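MEDIA RELEASE
March 25, 2026

MELPORT LAUNDROMAT MAGAZINE PUTS ITS HANDWASHING ISSUE OUT, SLIGHTLY CREASED

Gakik, the small publisher behind the only magazine in Melport devoted entirely to washing things, today released its autumn number. The theme is handwashing, a subject the magazine had managed to avoid since it started, mainly by talking about machines.

The new issue is called The Basin Number. It is free at laundromats in Melport and Plostport and can be read in full on the Gakik website, where it will not get damp.

Readers have been asking for it. The letters page has run a dispute over wool jumpers for so long that some of the jumpers involved must have worn out by now. One side soaks. The other side says soaking is how you end up with a jumper for the dog. Gakik has given both sides a page each and asked them to leave it there.

"We thought this would be a thin issue," said a spokesperson for Gakik. "Then we asked people how their grandmothers did the sheets, and the phone rang for a fortnight."

The lead article looks at what happens to a household when the washing machine breaks down and the repairer can't come for 10 days. It follows a family of five in Plostport through school uniforms, footy socks and a doona cover that should never have been attempted. The family is still together. The doona cover has been retired.
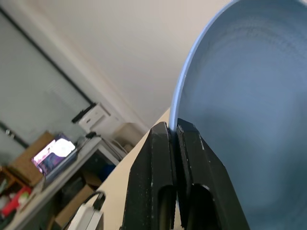
Also in the issue is a long piece on drying, which the editors consider the neglected half of the job. It covers the flat towel method, the rolled towel method and the old method of hanging everything over the bath and telling visitors to use the toilet next door. Racks, lines and the backs of dining chairs all get a fair hearing. The clothes horse is praised at some length, and readers who have jammed a finger in one may wish to skip that paragraph.

A shorter column goes through the symbols on care labels. The magazine's position is that most people know 2 of them and guess the rest. A tear-out chart is included for the laundry wall, printed large enough to read without going to look for your glasses.

The Belkadi Wash House, which has stood on the Melport foreshore in one form or another since the town had a foreshore worth the name, gets a history spread. The old troughs are still there, and the building now hosts a book exchange and a yoga class. Gakik's writer spent an afternoon going through the wash house records and found that complaints about other people's children, other people's soap and other people taking too long at the mangle made up most of the paperwork. Very little appears to have changed except the mangle.

Recipes for homemade stain remover were considered and dropped. The staff tried 3 of them on the office tea towels. The tea towels are now a colour the staff can't agree on, and the magazine recommends cold water and getting to the stain early.

The Basin Number will be launched at the Belkadi Wash House with tea, biscuits and a display of readers' pegs. The peg display was meant to be a small thing on a side table. It has since been given the good table. Entry is free and there is no need to book, though anyone bringing pegs is asked to label them, as they do look rather alike once mixed.

The next number comes out in May and will deal with ironing, for and against. Gakik is taking letters now and asks that they be kept to one page. Last year's letter on pleats ran to nine, with diagrams.

ABOUT GAKIK
Gakik publishes a quarterly magazine and an annual calendar from two rooms above a dry cleaner in Melport. The rent is reasonable and the rooms are always warm.

MEDIA ENQUIRIES
Review copies and interview requests can be arranged through the contact form on the Gakik website. Messages are answered in the mornings. The afternoons are for proofreading and, on fine days, the line.

ENDS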